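Totden Family House, Plavow
Room check: playroom and guest rooms with toys
Form 27, revised September 2025

Rooms covered: Room 10 and the shared playroom
Checked by: Flurina Brunner
Follow-up by: Shivam Garg
Last full check: April
Job number: 1138

How to use the form

Mark each line OK, FIX or N/A. OK means it was looked at and needs nothing. FIX means somebody has to do something, and the comment says what. N/A is for things the room doesn't have. Don't leave a line blank. If you ran out of time, write "not checked" and the next person will start there.

A comment can be short. "Loose" is not enough, though. Say what is loose and on which side of the room.

Part 1. Getting in and out

1.1 Door opens all the way without hitting anything. OK
1.2 Door can be opened from the inside without a key. OK
1.3 Finger guard on the hinge side. FIX
Comment: Room 10 has one. The playroom guard has come away at the bottom and a child could get a hand behind it. Needs new screws, the old holes are too wide.
1.4 Floor clear from the door to the window. OK
1.5 Threshold strip flat. FIX
Comment: Playroom strip lifts at the left end. Taped for now. Tape was also the answer in April, so please replace the strip this time.
1.6 Escape sign visible with the door closed. OK

Part 2. Windows, blinds and heating

2.1 Window limiters fitted and working. OK
Comment: Tried each one by hand. The one in Room 10 is stiff but it holds.
2.2 Blind cords tied up on the cleat. FIX
Comment: Cleat is there, cord was hanging. This keeps coming back because the cleaning crew lets the cord down to wipe the sill. I put a note on the cart.
2.3 Nothing stored on or against the radiator. OK
2.4 Radiator valve cap in place. OK
2.5 No climbable furniture under the window. FIX
Comment: The toy bench in the playroom has moved under the window again. Moved it back to the long wall. It should be fixed there.

Part 3. Power and alarms

3.1 Outlet covers fitted. OK
3.2 No extension cord across a walking path. OK
3.3 Lamp cords undamaged. OK
3.4 Smoke alarm tested with the button. OK
Comment: Both sounded. Playroom alarm is due for a new battery at the next full check whether it chirps or not.
3.5 Night light. N/A in the playroom, OK in Room 10

Part 4. Furniture and walls

4.1 Shelves and dressers fixed to the wall. OK
4.2 Table edges smooth, no splinters. OK
Comment: Ran a cloth along the light wooden table in Room 10 and it didn't catch. There is a small round sticker on the top. Leave it unless it starts to lift.
4.3 Hooks firm. OK
Comment: Pulled down on each one. Bags can stay on the wall if they are light and the handles don't hang low enough for a small child to get a head through. The green ECO bag is fine by weight.
4.4 Long items stored flat or strapped. FIX
Comment: One long pole leaning against the wall with nothing holding it. It would come down if somebody pulled on the bag. Put it in the closet, flat, or strap it at two heights.
4.5 Pictures hung with closed hooks. OK

Part 5. Toys and toy boxes

This is the longest part and the one where most of the FIX marks come from. Take the toys out of the box and put them on the bed or the floor, then look at the box on its own. A box that looks fine when it is full can have a bad edge or a soft bottom. When you put things back, put back only what passes.
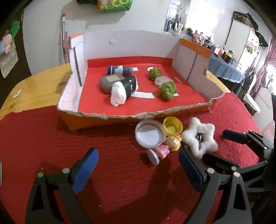 Flurina Brunner

5.1 Box has no torn or sharp edges. FIX
Comment: The cardboard box in Room 10 is torn along the front, and the edge is ragged. Cardboard won't cut the way metal does, but pieces come off and end up in mouths. Not worth mending with tape. Please swap it for one of the plastic tubs from the Flimard order.

5.2 Nothing sticking up inside the box. FIX
Comment: A black stick stands upright along the inside of the left wall. A child leaning in to reach the back would meet it face first. Take it out before the box is used again, even if the new tub hasn't come yet.

5.3 Lining flat and whole. FIX
Comment: Red paper on the bottom, with print on it. Colored paper can stain hands and toys if it gets damp, and it hides small things underneath. The new tub doesn't need a lining. If people like the color, use felt, cut to size.

5.4 No loose paper, strips or labels. FIX
Comment: White paper strips on the lining and a small label by the bottle. Throw them out.

5.5 No bottles or containers unless the contents are known. FIX
Comment: Dark navy bottle lying at the back. Read the label and check the cap before deciding. My rule is that bottles don't live with toys at all, full or empty, as a child who finds an empty one in the toy box will trust the next one found under the sink. Small clear plastic containers are all right if they are empty, uncracked and too big to swallow.

5.6 Small parts. FIX
Comment: Use the test tube from the office drawer. Anything that fits inside it goes out of rooms used by children under three. The small round white lid in the box and the yellow cup on the bed both need to go through the tube. So does the lavender and white disc. If a lid has no container, don't keep it just in case.

5.7 Clips, buttons and eyes firmly attached. FIX
Comment: The white star plush has a small black clip in the middle. Clips aren't sewn in most of the time and come off with one good pull. Remove it. The star itself can stay if the seams hold. Do the pull test on the green plush as well.

5.8 Figurines and dolls. Not checked in full
Comment: The one with yellow hair and a pink dress needs to be bent at the arms and neck to see if anything gives. Look for rough seams. Hair should not come out when tugged.

5.9 Toys that look like food. FIX
Comment: There is a rice ball shape in the box, white with a dark wrap, very much like the real thing. A toddler will bite it. Keep it for the older group and store it with the play kitchen. If bits can be picked off the surface, bin it.

5.10 Crumpled or soft items. FIX
Comment: Green crumpled things in the box, one at the back and one at the front. Unfold both and see what they are made of. Anything filmy or like a plastic bag goes out. Fabric goes in the wash and comes back.

5.11 Thin plastic. OK with a comment
Comment: Clear plastic goes cloudy at the bend before it cracks, so flex it and look. The round clear lid on the bed should be flexed this way before it is put back. Once it cracks, the pieces are sharp.

Part 6. Bedding and soft furnishings

6.1 Bedspread does not trail where a child can pull it down. OK
6.2 No loose threads long enough to wrap around a finger. OK
Comment: The red spread has a texture and this kind can pull. Check along the hem after each wash and trim loops with small scissors.
6.3 Bed frame bolts tight. OK
6.4 Nothing left under the pillows or between mattress and wall. FIX
Comment: Found two crayons and a hair tie in Room 10. Please feel along the gap when changing the bed.
6.5 Small toys not left on the bed at the end of the day. FIX
Comment: They get lost in the spread and end up in the laundry. The Güneş laundry has sent back a bag of bits with our sheets twice this year, and asked us to check pockets and folds.

Part 7. Cleaning and storage

7.1 Cleaning products locked away. OK
7.2 Hard toys wiped after each stay. OK
7.3 Soft toys washed at the temperature on the tag. OK
Comment: If the tag is gone, use a cool wash in a net bag and dry flat.
7.4 Lids on storage tubs lift off easily from the inside. OK
7.5 Box or tub small enough for one adult to move. OK
7.6 Toy list inside the closet door is up to date. FIX
Comment: It still lists the wooden train, which went in the spring.

Work to be done, in order

First, Room 10: take out the stick, the bottle, the loose paper and the toy rice ball. Move the pole. This should be done before the next family checks in.

Then the playroom: door guard, threshold strip, bench fixed to the long wall.

After that: new tub in, cardboard out to recycling, pull test on the plush toys, small parts test, new toy list.

The tubs come with a clip-on lid. Leave the lids in the storeroom for rooms with under-threes.

Follow-up comments

S. Garg: Pole is in the closet, flat. Stick and bottle are out. I have put the bottle in the office for you to look at. Door guard needs longer screws than we have, so that will be done with the next hardware order.

F. Brunner: Thanks. Please strap the guard or close the playroom until the screws are here. It shouldn't be left open at the bottom.

S. Garg: Playroom closed, sign on the door. Threshold strip measured. How many tubs do you want from Flimard? They sell them in packs.

F. Brunner: One pack. We have 28 rooms but only the family ones keep toys. The extra tubs can go to the storeroom.

S. Garg: Ordered. Clip is off the star and the seams are good. The doll still has to be checked.

F. Brunner: Leave 5.8 open on the form. I'll do it when I come over to sign off the playroom.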